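How to Sort Out a Shelf of Dry Goods Jars
November 7, 2018

Grains and spices keep better when you go through the jars twice a year. I do mine in March and again before the holidays. Set aside an hour and a clear stretch of table.

1. Take every jar down and stand the jars in groups – grains in one, ground spices in another, anything you can't name in a third.
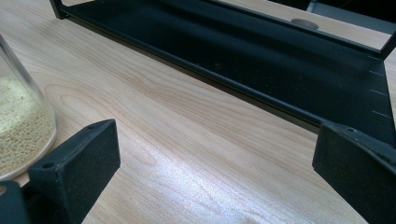 2. Smell each one. Grains should smell of very little. If you get a sour or paint-like smell, throw the contents out.

3. Check for webbing or small moths, mostly under the lid and along the rim. One bad jar means opening all of them.

4. Wipe the rims with a damp cloth, then a dry one. Colored powders leave a film that keeps a lid from closing well. Wash empty jars in hot water and leave them open overnight before refilling.

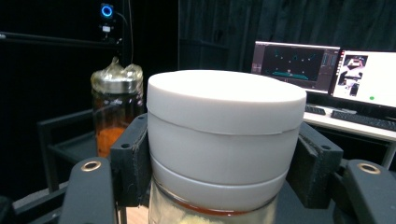
A white-lidded jar with reddish-orange residue around the inner rim.

5. Write the contents and date on masking tape and stick it to the base. Lids get swapped – bases don't.

6. Put the oldest jars back at the front. Leave the top shelf for spares.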